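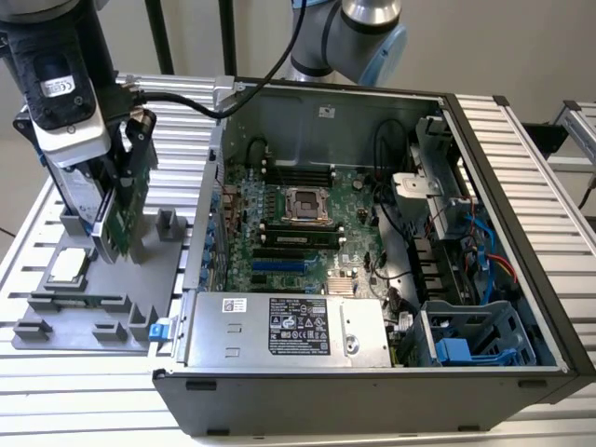 How to Calculate Net Run Rate for a League Table

Net run rate (NRR) separates teams that finish level on points. The method below is for a limited-overs league of 20 overs a side. It works for longer matches if you change the full quota of overs.

What you need

The final scorecard for every completed match
The number of overs and balls each team faced
A note of which innings ended with the team all out
A calculator or spreadsheet

The formula

NRR = (total runs scored ÷ total overs faced) − (total runs conceded ÷ total overs bowled)

All four totals cover the whole tournament to date. Wickets do not enter the formula, except under the all-out rule in Step 2.

Step 1: Convert balls to decimal overs

Scorecards write 10 overs and 4 balls as 10.4. This is notation, and it cannot be used in a division. Divide the odd balls by six and add the result to the completed overs:

1 ball = 0.167
2 balls = 0.333
3 balls = 0.5
4 balls = 0.667
5 balls = 0.833

So 10.4 on the scorecard becomes 10.667 in the calculation. Wides and no-balls add runs but are not counted as balls faced.

Step 2: Apply the all-out rule

If a team is bowled out, enter its full quota of overs. A team dismissed in 13.2 overs of a 20-over match is charged with 20. The fielding side is credited with 20 overs bowled.

A team that wins while chasing is charged only with the overs it used.

Step 3: Enter each match

Use one row per match and four columns: runs for, overs for, runs against, overs against. Trikstead's first three matches look like this.

Match 1. Trikstead 106 for 7 (20 overs), Verstraete 100 for 8 (20 overs)
Runs for 106, overs for 20
Runs against 100, overs against 20

Match 2. Grasico 100 for 9 (20 overs), Trikstead 102 for 3 (17 overs)
Runs for 102, overs for 17
Runs against 100, overs against 20

Match 3. Trikstead 60 all out (13.2 overs), Brestilo 61 for 4 (10.4 overs)
Runs for 60, overs for 20
Runs against 61, overs against 10.667

Step 4: Add the columns

Runs for: 268
Overs for: 57
Runs against: 261
Overs against: 50.667

Step 5: Divide and subtract

268 ÷ 57 = 4.702
261 ÷ 50.667 = 5.151
NRR = −0.450

Keep full precision in the spreadsheet and round only the displayed figure. Subtracting the two rounded values gives −0.449, and that difference can be enough to reverse two positions in a close table. Three decimal places is the usual display.

Common errors

Averaging match rates. After two matches, Trikstead had single-match rates of +0.300 and +1.000. The mean of these is +0.650. The correct figure, taken from the totals (208 ÷ 37 minus 200 ÷ 40), is +0.622.

Leaving balls unconverted. Entering 10.4 for Match 3 gives −0.477.

Ignoring the all-out rule. Entering 13.333 overs for Trikstead's innings in Match 3 turns the result into +0.173.

Swapping columns. Every match appears twice in the league file, once for each team. The "for" figures of one side must equal the "against" figures of the other.

Abandoned and shortened matches

Matches with no result are left out entirely. Do not enter partial scores, even if one innings was finished.

If a match is reduced before the start, the reduced number becomes the full quota for the all-out rule. If overs are lost after play begins and a revised target is set, check the playing conditions. Many leagues credit the side batting first with one run fewer than the revised target, over the number of overs available to the chasing side. Super over runs are not included.

Spreadsheet layout

Put completed overs in column B and odd balls in column C. In column D enter:

=B2+C2/6

Put the all-out marker (Y or N) in column E and the full quota in column F. The overs used in the calculation go in column G:

=IF(E2="Y",F2,D2)

Sum column G for the team, never column D. The layout follows Wim Schouten's scoring sheet, with the quota moved to its own column so that shortened matches can be entered without editing the formula.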